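Home Workshop Storage Checklists Reader letters Contact

Filed under: Checklists / Small workshops / Benches, belts and cables

Spring walk-round for a small packing room, with my comments
by Cosmin Moldovan

I do this walk-round every April at the Dimville unit and I look forward to it, which my family finds very odd. You get a torch, a rag, a pencil and a quiet hour before the kettle goes on, and you come out knowing your own room properly again! The list started as half a page for the Gremix building and has grown every year. Print it, scribble on it, add your own lines.

Mark each line OK, FIX or ASK. I put the comments under the lines they belong to.

1. FLOOR AND WALKWAYS

1.1 Walkways clear from door to door. OK
1.2 No lifted tape, loose mats or curled edges. FIX
Comment: The mat by the back door has curled again at one corner. Flipped it over for now. A new one is on the list, with a bevelled edge this time.
1.3 Floor dry, drains not blocked. OK
1.4 Pallets stacked flat, none standing on end. OK
Comment: Very pleased with this one. Last year I found three leaning against the wall by the Storska racking, and a pallet on its edge is a horrible thing to have fall on your shin. Not one this time.

2. RACKING AND SHELVES

2.1 Load signs in place and readable. FIX
Comment: The sign on bay 11 has faded so badly that I had to look up the figure in the folder. It is 155 kg per shelf. Wrote it on a card and clipped it up until the proper sign comes.
2.2 Uprights straight, no dents at trolley height. OK
2.3 Locking pins in at both ends of every beam. FIX
Comment: Do check every single one, with your fingers as well as your eyes. One was missing on the top beam of the Haruna shelving. I love finding things like this – a tiny bit of bent steel, two minutes to put right, and such a good feeling afterwards.
2.4 Heavy boxes between knee and shoulder. ASK
Comment: The jars are on the bottom shelf because that's where they have always been. Could they swap with the paper rolls?

3. CABLES AND HOSES

3.1 No cables across walkways. OK
3.2 Plugs and sockets free of cracks and scorch marks. OK
3.3 Cables tied, with enough slack to move. OK

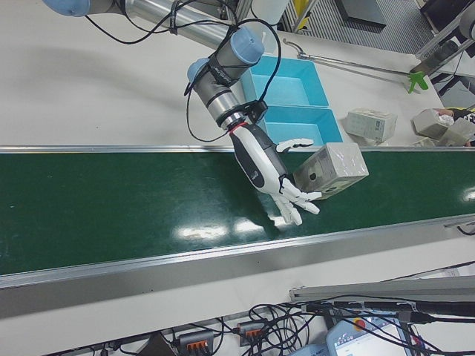

Slack is my favourite subject on the whole list, so forgive me. A cable tied too tightly gets tugged at the same spot every time something moves, and a cable not tied at all ends up under a wheel. What you want is a tie on each side of the bend and a relaxed loop between them. The black cables on the arm are a good pattern to copy, bundled with ties and with one of them arcing up and over the wrist. I have done my task lamp the same way, and the label printer too, and I went home delighted with both.

3.4 Air hose: no bulges, no hissing at the couplings. FIX
Comment: Soapy water and a paintbrush, best leak finder there is. Bubbles at the second coupling. Washer changed, tested again, no bubbles.
3.5 Extension reels fully unwound when in use. ASK
Comment: I keep seeing the orange one half wound with the heater on it. Can we fit a proper socket there?

4. HANDS AND TOOLS

4.1 Gloves in all sizes, no holes at the fingertips. FIX
Comment: Plenty of large, hardly any small. Ordered 16 pairs of small in the thin knitted kind.
4.2 Safety knives retract by themselves. OK
4.3 Blades bin less than three-quarters full. OK
4.4 Hand tools: grips sound, no play in the joints. OK
Comment: Open and close everything that has a joint. Pliers, snips, tongs, the lot. Dirt likes narrow gaps, so get an old toothbrush in there before you oil anything.
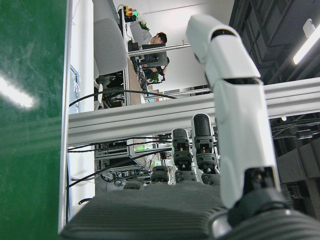

White thumb, black fingers and a ribbed grey palm. Item 4.4, joints and gaps.

4.5 Tool board complete at end of day. FIX
Comment: One outline empty, the 13 mm spanner. Found it in my own coat. Sorry all.

5. BENCHES AND BELTS

5.1 Bench tops clean, edges not splintered. OK
5.2 Bench legs level, no rocking. OK
Comment: Folded card under a leg counts as a FIX. I took two lots of it out last year and wound the feet down properly, and both benches are still as steady as anything.
5.3 Belt surface: look for cuts, frayed edges and glaze. OK
Comment: Look along it from low down with the light behind it. Scuffs and thin scratches are ordinary wear. Write them down anyway, because next year you will want to know if they have grown. A cut you can get a fingernail into is a FIX and the belt stays off.
5.4 Side rails tight, no gap that could catch a sleeve. OK
5.5 Stop button works from both sides. OK
Comment: Press it! Don't just look at it. Then press the other one. 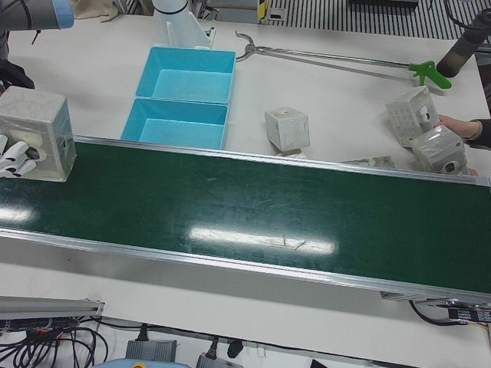

Green belt with silver side rails, film-wrapped white box at the left end. Items 5.3 and 5.4.

5.6 Boxes square on the belt, film with no loose tails. ASK
Comment: Loose film gets pulled into rollers, and then somebody spends the morning with a pair of tweezers. Would a shorter cutting length help?

6. FIRE AND FIRST AID

6.1 Extinguishers in place, needle in the green. OK
6.2 Exit signs lit. OK
6.3 First aid box complete. FIX
Comment: Plasters all gone, as ever. Eye wash runs out in August, so I have ordered it now.
6.4 Call point key on its hook. OK
Comment: Key number 687, for anyone who has to ask the landlord for a spare.

LEFT OVER

Bay 11 sign, back door mat and small gloves are on order. I'll go round again at 7.30 one morning in May to tick off the FIX lines, and anybody who fancies coming along is very welcome. Bring your own torch, mine has a dodgy switch.

Related items
- Winding down a wobbly bench foot
- Which gloves for which job
- Soapy water and other cheap leak finders
- Autumn walk-round: heaters, gutters and door seals
- Reader letters: where do all the plasters go?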